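Date: Thu 28 June
From: Riku Hirose
To: teleop-users
Subject: Re: Corner tables and demo quality

> We are at 431 demos on the Grana set and the bedside tasks are still the worst ones. Desk and kitchen are fine. When the table is in a corner the operators slow down a lot, and I can see them stop and re-aim before they close the gripper. Is that an operator problem or a setup problem? Also, do you keep the slow ones or throw them out?
>
> Nørgaard

Mostly setup, in my experience. We had the same thing in May on the Durkberg room. The operator is working from the head view, and with a wall behind the table and upholstery right beside it there is only one comfortable way in. If the base is parked a little too far over, the forearm ends up across the part of the view you need, and the operator has to guess where the fingertips are.

Two head views from our room, same table and same phone:

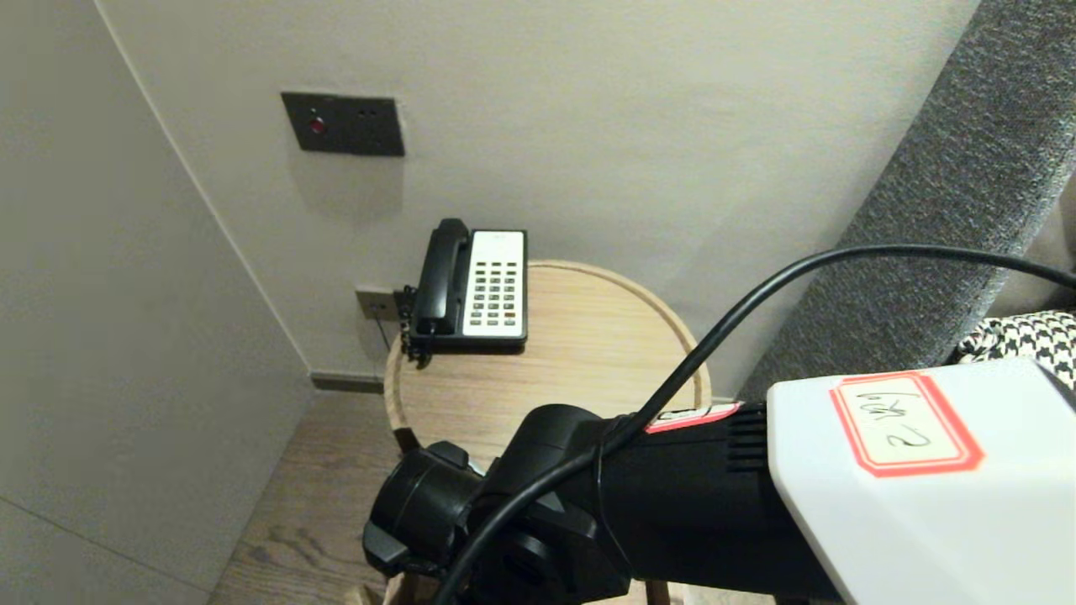
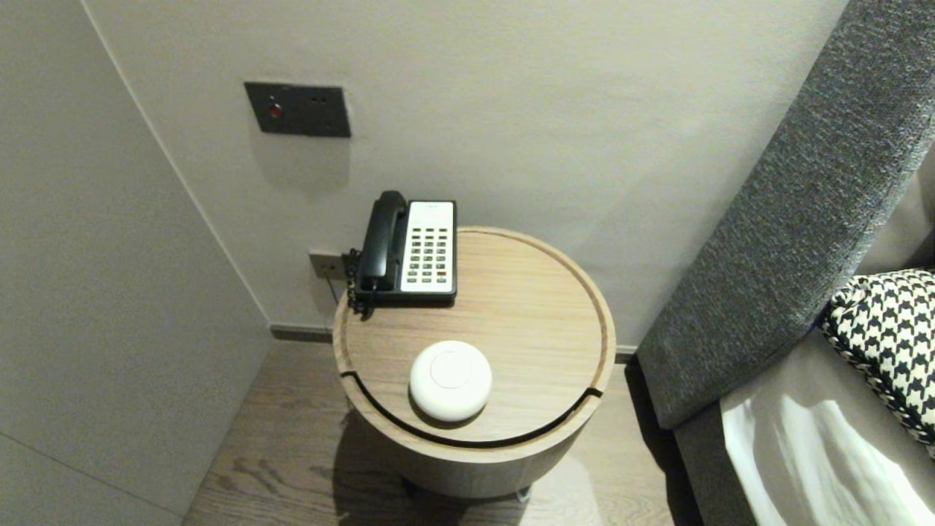
*First: arm in view over the table corner. Second: phone toward the wall, white puck near the front.*

What we changed:

- The base gets parked before the leader arms are switched on, and the operator checks the head view with the arm in the reach pose. If the arm hides the target, move the base and check again. Don't fix it with the elbow.
- Approach from the open side and come down late. People who learned on the kitchen counter come in low and flat, and that doesn't work next to a headboard.
- Phone cord counts as an obstacle. If the gripper touches it, end the episode and mark it.
- Six practice runs per operator per room, not recorded.

On slow demos: I keep them if the motion is continuous. A slow, steady reach trains fine. What hurts is the stop and re-aim, because the policy learns to stop there too, and then it sits over the table doing nothing. We went through one batch by hand and dropped 48 episodes for that. Flalotlow has a filter that flags pauses by joint speed, but it also flags the normal pause at grasp, so you still need to look at what it picks.

I would not try to reach 1,000 before you sort this out. Redo the corner tasks with one operator for a day, train on those alone, and compare. If it's better, you have your answer about the setup.

Can you send your head camera tilt? Ours was too high at first and we lost the near rim of the table on every reach.

Riku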